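4. Findings: How Members Left

4.1 Formal and informal departure

The Sinent Conference keeps two lists for each congregation. The first is the membership roll, which a person joins by baptism or transfer and leaves only by death, transfer, or a signed letter. The second is the attendance sheet, kept by ushers and sent to the conference office each August. Earlier work on the conference used the roll alone. On the roll, the four congregations in this study lost very few people in the years after the conference changed its rule on the remarriage of divorced members. On the attendance sheets the loss is plain, and it falls mostly in the two congregations nearest the town of Arruda.

We treat a departure as formal when a letter exists. The conference office let us read 51 such letters with names removed. Most are short. Eleven words is enough for one of them: "Please take my name off the books. I wish you well." Longer letters tend to come from people who had held some office, such as deacon or Sunday school teacher, and these often name the remarriage rule in the first paragraph. Letters from younger members rarely mention the rule directly. They speak of a sister, a parent, or a friend who was told to step down from the choir or to stop taking communion.

Informal departure is harder to study because it leaves no paper. We relied on interviews conducted by Ghada Masri in the homes of 25 former attenders, all of whom were still on the roll at the time. Several did not know this. One woman in Arruda had been attending another church for six years and was upset to learn that she was still counted. Others knew and preferred it. A man who had stopped going after his second wedding said he kept his name on the roll so that he could be buried beside his parents in the Skitaso churchyard, where plots are kept for members.

Figure 2. White table with a crumpled gray cloth and two robot arms.

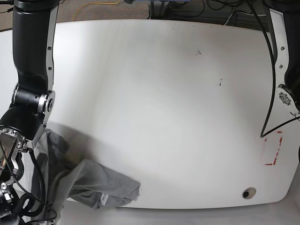

4.2 The role of the local pastor

The conference rule is the same everywhere, but it was not applied the same way. The pastor at Evia read the new text aloud from the pulpit on the first Sunday it was in force and met with each affected couple within the month. The pastor at Skitaso did neither. Members there told us that they learned of the change from relatives in other congregations, and that no couple was ever asked to step down. When we asked the Skitaso pastor about this, he said that he had been waiting for guidance from the conference on marriages that took place before the change. He had asked for it in writing and had not received an answer when we closed our interviews in March 2025.

It would be easy to read the Evia case as strict and the Skitaso case as lenient. The people we spoke with did not see it that way. Two couples at Evia stayed after their meetings, and both said that being told in person had mattered to them. At Skitaso, where no one had been disciplined, three people left because they could not find out where they stood. One said she would sooner have had a no than a silence.
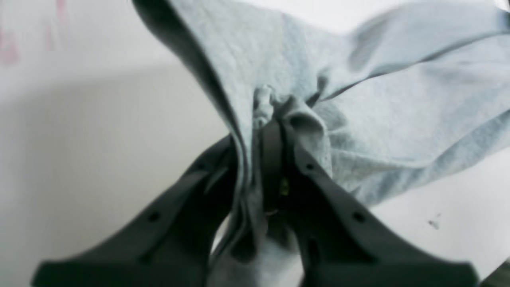 Pastors also differed in what they did after a person stopped coming. At Evia a visit was made in every case that we know of. At Arruda, visits were left to the deacons, and former attenders there remembered them less kindly. They described being asked when they would return and seldom being asked why they had left. Two said the deacon who came had himself voted for the rule at the annual meeting, and they did not feel able to speak freely with him in the room.

4.3 Family ties across the split

Nearly all of the former attenders we interviewed had at least one close relative who still went. Sunday dinner came up often. In some families the subject of church was dropped altogether. In others it was argued over weekly, and a few people had begun to eat at home to avoid it. Baptisms and funerals brought the two sides back into the same building. People who had not attended in years came to these services and sat in their old pews, and ushers at two congregations told us they count them on the attendance sheet like anyone else.

This has some bearing on the figures in Section 3. A month with a large funeral can hide a fall in regular attendance, most of all in a congregation as small as Skitaso. We did not adjust for this, as the ushers' sheets give the date and the total but not the type of service. The monthly totals for Skitaso should be read with that in mind.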